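Step 3: Teach the fold by remote control

Okay, the fun part! By now both arms should be homed and your cloth clipped down flat. I use one T-shirt for the whole first batch, spread sideways with the collar to the left, and I drive the arms from the Hebden controllers.

Go for the corners. Close the gripper gently, pause a beat, then move. My early recordings were full of frantic little corrections (I was nervous, okay?) and the policy copied every one of them.
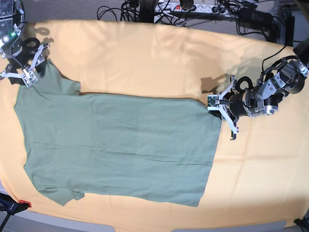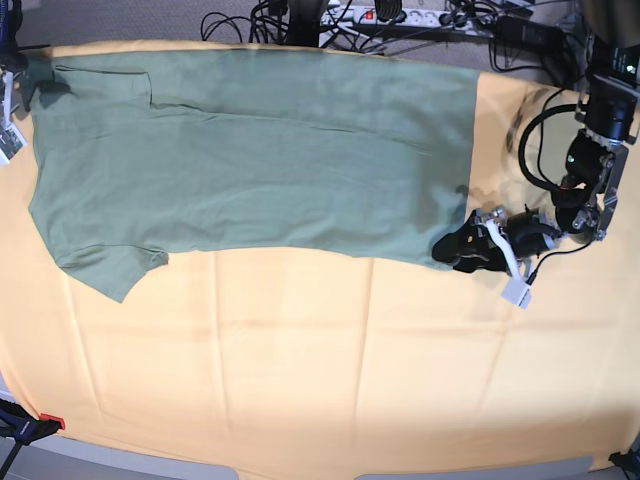

Same green shirt in both, with a gripper at the hem end.

If you fumble a grab, don't toss the run right away. I keep a few where I miss and then recover – they seem to help later. Runs where I got lost and just waved around go in the trash.

Step 4: Save and check your recordings

Name the folder, hit save in Druken, and play back 3 runs at half speed. You're looking for skipped frames and for grippers that close late. I stopped at 57 good runs, which took me over 2 evenings with snacks. Then copy the whole folder to your training machine before you change shirts.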